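Jonum Household Tasks Project
Progress report to the Flekance Fund, 04/09/2024

Recording of the tidying task began in April at our Rollcombe site. The target for this period was 3000 examples, gathered by operators guiding the two arms by hand controls.

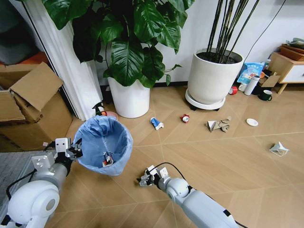
Litter is laid out afresh before each run - cups, cans, cardboard - and the operator places it in the lined bin. Runs with a dropped item are kept and labelled separately. We request 14 further days to complete checking of the labels.

Serpil Kozan
Project Lead, Jonum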